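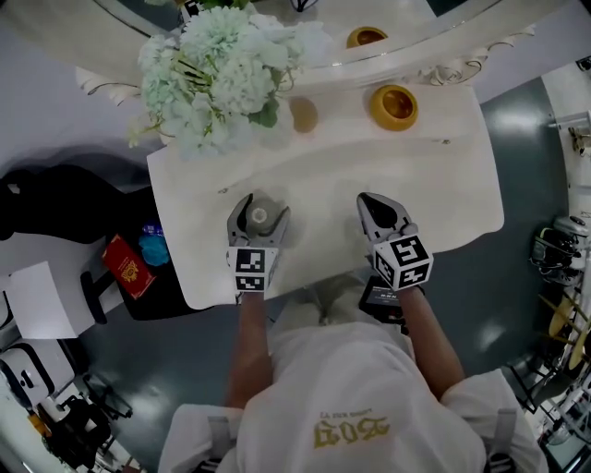
Korkia night bus will stop at the hospital from August

The night bus between Korkia and Delorme will make a new stop at the hospital gate from the first week of August. The bus company Mandico confirmed it on Tue 19 June, after a meeting with the town council that took longer than planned.

Until now, the last bus that passes near the hospital leaves at 9:40 in the evening. People who finish work after that hour must walk to the station, which takes 25 minutes and goes partly along a road without a sidewalk. Nurses and cleaning staff have asked for a change for several years. In the spring they collected 178 signatures and brought them to the town hall in a shoe box.

"We read all the comments that people wrote next to their names," said Lionel Poulain, who plans the routes at Mandico. "Many of them wrote about the winter. One woman wrote only the word 'please'. I think we could have done this earlier, and I am sorry for that."

The new stop will add six minutes to the trip. For this reason the bus will not go anymore through the center of Diltier, where very few passengers get on after ten o'clock. It will stop at the Diltier traffic circle instead – the shelter there is old, but the council has promised to repair the roof and the lamp before the change begins.

Not everybody in Diltier is happy. The owner of the restaurant on the main square told this newspaper that two of her cooks use the night bus, and that they will now have a longer way in the dark. She has asked that the bus goes through the center at least on Friday and Saturday. Mandico answered that it will look at the numbers after 90 days and then decide.

The ticket price stays the same. Monthly passes will be valid at the new stop without any change, and hospital workers on the late shift do not need to show a special card. Patients and visitors can use the bus too.

The first departure from the hospital gate will be at 10:15 in the evening and the last one at 1:15 in the morning. The times are chosen so that the late shift has 15 minutes to change clothes and come down to the street. On Sundays there will be only two departures.

The council pays a part of the cost for the first year. How large this part is was not said at the meeting. The new timetable will hang at all stops in July, and paper copies can be taken at the library and at the ticket office in the station.

Comments (4)

marthe_k
Finally!! I did that walk for three winters with a flashlight in my hand. Thank you to everyone who signed.

Diltier resident
And what about us? The traffic circle is not a place to wait at midnight. Repair the lamp first and then move the bus.

R. Olsen
Does anybody know if bicycles are allowed on the night bus? On the day bus it depends on the driver.

marthe_k
@R. Olsen I took mine twice and it was fine, but the bus was almost empty. Ask at the ticket office maybe.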